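Stelau Wrap Coat, Charcoal

I've been selling coats for years and I still get silly about this one! It's the Stelau wrap, cut long (it hits me mid-calf, and I'm not tall), with a big soft collar you can flip up when the wind gets rude. Finbarr Kavanagh drew the first version with a belt, then Prosa, who weave the wool for us, talked him into a hidden snap as well. Wear it either way. I do both, depending on lunch.

Sizes XS to XL, dry clean only, $705. We made 103 in this color and there won't be a second run before April. Sleeves can be shortened free if you write to me within 20 days of delivery. 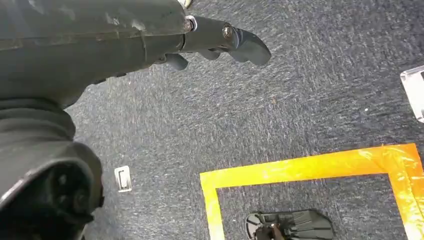 Dark gray against blue-gray carpet

Pairs well with the Hegarty boot, by the way, and the camel version is back in M and L only.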